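Apr 17, 2018
Bimanual sim, kitchen table task, planner and perception notes

Picking up where I left the Perkholm branch before lunch. The left arm was still doing that awful elbow flare on the way to the saucepan, and I finally worked out why: the posture cost was reading joint centres from the old URDF, the one from before we swapped the wrist bracket. So it was pulling the arm toward a "comfortable" pose that belonged to a different arm, ha. Pointed it at the new file, reran the batch, and the flare is gone. Should've checked that back in November when I first grumbled about it!

Things changed today:
- posture weight down from 60 to 30, left arm only (the right one seems happy, leaving it alone)
- hand collision hulls rebuilt, one per finger link now, no more big mitten shape around the whole lot
- Sepp logger writes the hand state every tick instead of on change. Files are bigger, I don't care, I was sick of guessing

The mitten hull was a proper nuisance, by the way. With the fingers straight and together the planner still thought the hand was as fat as a football, so anything that meant reaching over the rim of the pan got thrown out as a collision. With the finger hulls it finds a path with no fuss. Planning time went up a bit and I might regret that once both arms are moving at once, but we'll see.

Seed 269 is my favourite for debugging because everything is crowded to the edges and the head camera loses half of it. Flarnov (the segmenter) did fine on the pan and the board. On the croissant it gave me 2 masks, one for the tip and one for the fat part, split right along the crease. I can sort of see its point. Tried raising the merge threshold and then it wanted to glue the croissant to the cutting board, so I put it back. Probably needs a depth term, the colours are too close where the board goes reddish brown.

Dumped the head view for that seed so I've got something to compare against after the merge fix:
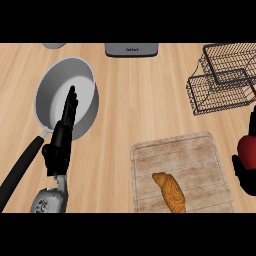

Seed 269, head view. Left hand open over the pan, right hand holding the red round object.

The wire rack is the other headache. Mesh baskets with the bench showing through the holes, so the mask comes out like lace and the obstacle grid flickers whenever the head moves. For now I've told Grirnetero to treat each tier as a solid box. Crude, but nothing in this task reaches into it.

Still to do:
- depth term in the Flarnov merge step
- grasp check on the right hand when the object runs out of view, it drops to "unknown" and the state machine sulks
- ask whoever touched the black padding top and bottom whether the segmenter is meant to see it, I'm cropping it in my own script at the moment
- push the URDF fix to main before somebody else loses a morning to it

Leaving the overnight batch on the second machine, please don't reboot it.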